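4.2 Gripper comparison on the shelf task

Last updated 22 Mar 2024
22 Mar 2024 - Zorkar project, Burkeck group

The two finger sets were compared on book handling, which had given us more trouble than any other task in the earlier tests. A paperback lying flat on a smooth floor offers very little to hold. The fingers have to come down on both sides of it, close far enough to press on the edges, and lift without letting the cover bend away from the pages. A book standing on a shelf is a different problem. The spine is easy to reach, but the gap beside it may be too small for a finger.

We call the two sets Bravo and Jida. Bravo is the shorter and stiffer of the two. Jida has a longer taper and gives a little under side load. Both fit the same parallel gripper body and are driven by the same controller, so the arms, the camera mounts and the control gains were left alone when the fingers were changed. The closing force limit was also the same for both.

Each arm carries a wrist camera, and a fixed camera covers the whole cell. The policy receives all views at the same rate. Figure 3 has one view from a wrist and one from the fixed camera. The cell walls are covered in a floral print and the floor has a gray marble pattern. We kept this busy background in every run - a plain one had made the wrist views too easy in the first round.
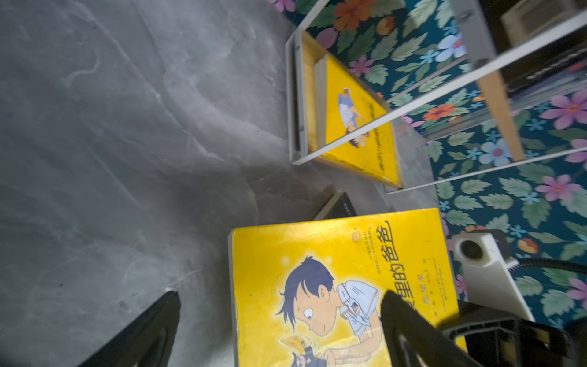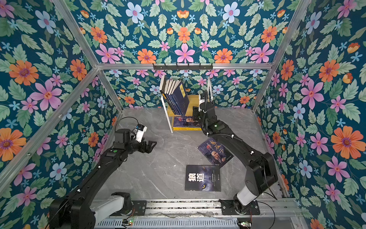
Figure 3. Wrist camera view over a yellow paperback (first) and fixed camera view of both arms and the bookshelf (second).

The training set held 4,000 demonstrations, split evenly between the finger sets. Evaluation used 375 trials per set. In each trial the books were placed by hand from a printed layout, and the operator did not touch the cell again until the trial ended or the time limit ran out. A trial counted as a success if the book was on the shelf and stayed there after the gripper opened. Books left leaning were accepted. Books that ended up on the floor were not, even if they had been on the shelf for a short time.

Bravo did better on thick books and on stacks. The stiff fingers kept their spacing under load, and the grasp point chosen by the policy was close to the one reached. On thin paperbacks the same stiffness was a drawback. When the approach was a little too low, the tips pushed against the floor and the arm stopped on its torque limit.

Jida handled the low approach better. The tips could slide along the floor for a short distance before closing, and torque stops were rare. Its main failure was rotation. A heavy book held near one end turned between the fingers during the lift and then met the shelf at the wrong angle. We tried a slower lift, which reduced the turning but made more trials run past the time limit.

Wrist camera placement mattered more than we had planned for. With Jida the longer fingers hide more of the book at close range, and the policy then has to depend on the fixed view for the last part of the approach. We raised the wrist camera mount by 4 mm and repeated the thin-book trials only. The results of that repeat are kept separate and are given in Section 4.3.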